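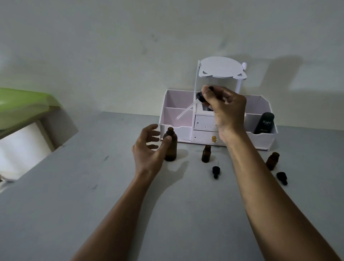
Jan 28, 2018

Bench tidy, small bottles and droppers. Notes for me, and for Sigita when she takes over the Starnum samples.

Sorted the amber glass before doing anything else. All of it had ended up on the same bench with the droppers out, and the labels on the older Tridden bottles have gone brown and won't read any more. Anything without a legible label was emptied into the waste jug and the bottle put aside for washing. I am not going to guess at contents by smell, whatever Ivars says about being able to tell the carriers apart.

Dropper fit. The necks look alike across the set but the threads are not. Widine closures will start on a Tridden neck, go a turn and a half, then bind. If you force them they seal badly and weep down the side of the glass. Keep each dropper with its own bottle from now on, including through the wash. I have put a dot of paint pen on the collar and a matching dot on the base: green for Tridden, grey for Widine.

Bulb check. Squeezed each one flat, dipped the tip in water, released, lifted out and watched for drips over a slow count of 6. Good ones hold. 3 failed, all from the November lot. The rubber has gone tacky where it meets the glass and there is a fine split that only opens when you bend it. Replaced two from the spare bag, and the last one is waiting on stock. Priit to order, same size as before, part 223 in the Krūmiņa catalogue.

Washing. Warm water and plain detergent, then two rinses in tap and one in distilled. Bulbs come off before the tubes are rinsed. Tubes dry tip down in the rack, bottles neck down on paper. Last time the bottles were stood upright to dry and there was still a film in the bottom the next day, so please don't.

Handling, as it keeps coming up:

Put the open bottle down close to where you are working and bring the dropper to it. Don't carry both.
Hold by the collar or the bulb, never by the tube.
Tip stays pointing down. Once liquid runs back into the bulb the rubber is finished within a few weeks.
Cap before you reach for the next bottle.

Storage. The desktop organizer will do for now. Tall items go in the side compartments and lean a bit, which is fine as long as they are closed. Uncapped glass doesn't go in there at all. Drawers are for paper labels and spare collars. Deividas wanted the droppers in the drawers as well — no, the tubes chip at the tip when they roll, and a chipped tip changes the drop size enough to spoil a count.

Drop size, while on the subject. Tested 4 tubes with distilled water on the small balance. Three agreed well and the fourth ran heavy. Under the loupe its tip has a flat on one side. Pulled from use and kept in an envelope marked DO NOT COUNT WITH, in case Povilas wants to try fire polishing it.

Still to do: new labels in pencil on the cloth tape, repeat the bulb check when the order arrives, ask Sigita which carrier she wants in the largest bottle.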